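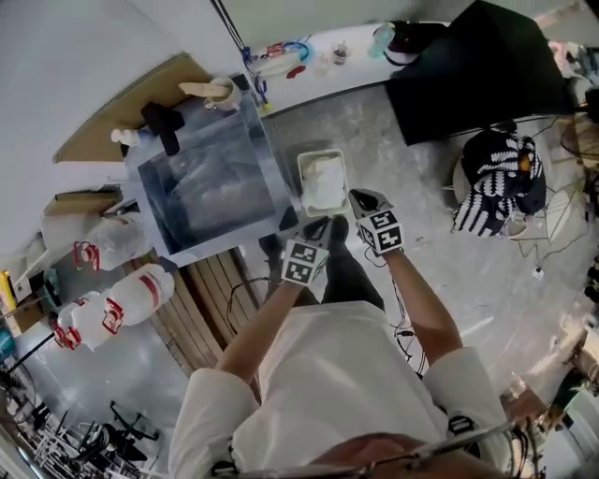 Work permit queues at Sarken – anyone else still waiting?

Posted Thursday, March 7, 2024 by harbourlad
Print this page | E-mail this thread

harbourlad wrote:
My other half put in for her work permit renewal at the Sarken office at the start of February and we've heard nothing back. Not a letter, not a text. I went down myself on my lunch and there were four windows and only two of them open, with the queue right out past the bakery. The lad on the door said they'd had a lot more people coming over on the Plidik ferry and everything was backed up. Is that right, or is it just what they've been told to say?

mrs_teapot wrote:
We waited nine weeks for my son-in-law's and that was last year, so I don't think you can pin it all on the ferry. They were slow long before that boat started running!

quayside_kev wrote:
Sorry but I work down at the landing and the numbers are up, you can see it every morning. I've nothing against anyone coming here for work (half my shift did) but if you add a ferry and don't add staff then of course there's a queue. That's just sums.

mrs_teapot wrote:
I didn't say the numbers weren't up, Kev. I said the office was slow before. Both can be true.

Re: what to bring with you

plumjam wrote:
Harbourlad, did she get the pink receipt? If she's got that she can carry on working while they sort it – or she could when I renewed mine. My boss at Grollik wanted a copy for the file and was perfectly happy after that. Take her old permit, the receipt, a payslip and a bill with your address on it. I forgot the bill and had to go all the way home for it, in the rain, with the baby.

harbourlad wrote:
She's got a receipt but it's white? Now I'm worried.

plumjam wrote:
Oh, they may have changed the colour, mine was a while back. Has it got a stamp and a number on it? I'd ring and check before you panic.

quayside_kev wrote:
Ring before 10 or you'll never get through. 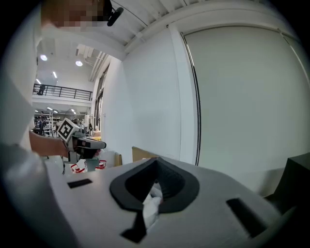
Re: using an agent

nightbus wrote:
Has anybody used Okonkwo, the agents over the chemist's? They've quoted me for doing the whole form and I can't tell if it's worth the money or not.

mrs_teapot wrote:
We did and I wouldn't again. They filled in what we could have filled in ourselves and then it sat in the same pile as everyone else's.

plumjam wrote:
I'd disagree a bit there. My sister's had gone missing and they were the ones who got it found. If it's a plain renewal do it yourself, but if there's anything odd about it I'd pay.

harbourlad wrote:
Quick update, rang this morning and got through on the second go. White receipt is fine, they ran out of the pink ones. Still no date for the permit itself though, so I'll be back down there on my lunch again.

Last updated: yesterday, 2 new replies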